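Capítulo 12
El maíz y la mesa: alimentación y trabajo en el valle de Medrano

Al terminar este capítulo, el alumno podrá explicar el proceso de nixtamalización, distinguir entre grano fresco y grano seco, y relacionar el calendario agrícola con la dieta de una comunidad.

En el valle de Medrano la cosecha del maíz seco termina en diciembre. Las mazorcas se guardan enteras y se desgranan según hace falta. El elote, en cambio, se corta tierno y se come a los pocos días – hervido, asado o en sopa.

Tonantzin Esquivel recogió en su estudio del valle 159 recetas con maíz. Casi 40 de cada 100 hogares entrevistados seguían moliendo en casa, aunque la mayoría compraba ya la masa preparada.
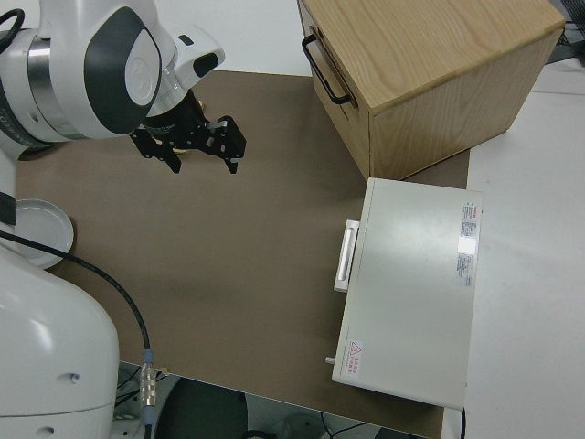 Figura 12.1. Pinza negra de dos dedos sobre una superficie de trabajo marrón.

La nixtamalización consiste en cocer el grano seco en agua con cal y dejarlo reposar varias horas. La cal ablanda el hollejo, que se desprende al lavar, y hace aprovechable la niacina del grano. Los pueblos que adoptaron el maíz sin adoptar este proceso padecieron con frecuencia pelagra.

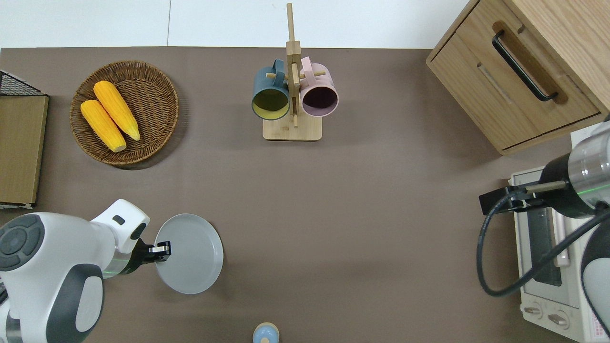

El grano cocido recibe el nombre de nixtamal. Se muele en metate o en molino hasta obtener la masa, y de ella salen tortillas, tamales y atoles. Jovita Bautista describe 2 grados de molienda: la fina, para tortilla, y la gruesa, para tamal. Volveremos a esta distinción en el apartado siguiente.

Términos clave: elote, hollejo, metate, nixtamal, pelagra.

12.1 Del grano a la masa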